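Home Contents Chapters Glossary Instructor Resources Contact
Search this book Enter keyword Go
Posted in August by Melur Tambunan and Khairul Lumenta

Chapter 4
Shared Workspaces: Marking, Stopping and Handing Over

Chapter 3 dealt with a single arm bolted to a single table. Most of the rules there came down to knowing how far the arm could reach and keeping people outside that distance while it moved under its own program. This chapter adds a second arm and more people. The basic duties stay the same, but several of them now have to be written down, and each one has to name who carries it out.

We use the term shared workspace for any work surface that two or more arms can reach, or that an arm and a person can reach during the same job. The surface may be a factory bench, a packing station or a laboratory table. It does not matter whether the arms ever touch the same part. If their reach overlaps at any point, the rules in this chapter apply.

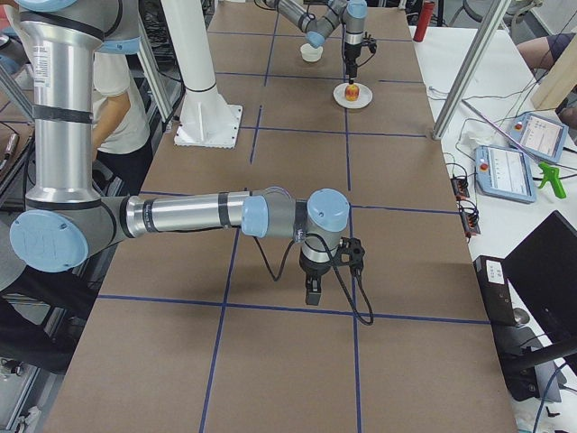
Stop controls come first in any written procedure for a shared workspace. Every person who works within reach of an arm must be able to name the nearest stop and say which equipment it stops. On a station with two arms this is easy to get wrong. Two teach pendants lying on the same desk, each with its own red emergency stop button, look alike to a person in a hurry, and the procedure has to state whether either button halts both arms or only one. If each button halts only one arm, label each pendant and the matching arm with the same letter. Test the stops at the start of every shift, one at a time, with the arms moving at reduced speed. Write the result in the station log before any other work begins.

The desk or shelf that holds the pendants is part of the station and should be inspected with it. Keep a clear path for the hand to each stop button. Route cables so that they cannot be pulled by an arm or caught on a sleeve. Tools that are not needed for the current job go back in their drawer.

4.1 Marking the surface

Tape is the usual way to divide a work surface. It is cheap, it can be moved when the job changes, and both people and cameras can see it. Its weakness is that it wears. Tape that has lifted or shifted gives a false position, and an operator who sets down a part by eye will carry the error into the job.

The following practice is adapted from the station rules at Savero, where Anisa Chin supervises the assembly cells.

Lay all the strips in one direction first, then all the strips that cross them. Measure each strip from the same fixed edge. Do not measure from the strip beside it, or small errors will add up across the table. Use one color for grid lines and keep a second color for limits that a hand may not cross. Press down every crossing, where one layer lies over another and an edge can catch. Replace a damaged strip over its full length.

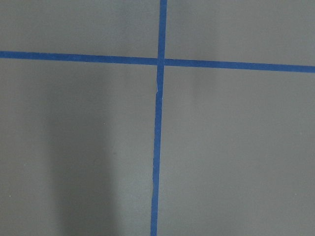

Figure 4.2 Crossing of two grid strips. Note the small jog in the strip just below the crossing.

Tape marks are a guide for placing objects. They are not a safeguard, and no risk assessment should count them as one. The programmed limits of each arm must be set and checked separately, as described in Section 4.3.

4.2 Entering and leaving

A person who needs to reach onto the surface asks the operator first and waits for a spoken answer. The operator pauses both arms, even if only one is near the hand. After the hand is clear, the person says so aloud, and the operator repeats it before restarting. At the Clukside plant this exchange was added to the procedure after a review of 711 log entries found 40 in which an arm had been restarted with no record of a spoken reply.

Visitors do not enter the workspace during a run. Bilal Zein's case study at the end of the chapter describes how one site handled a Monday morning shift change with both arms in use, and what was later changed in its handover sheet.

Before reading on, find the written procedure for a station you have used or observed. Mark each sentence that gives a person a duty, and underline the name or job title of that person. Keep the marked copy for the exercise in Section 4.3.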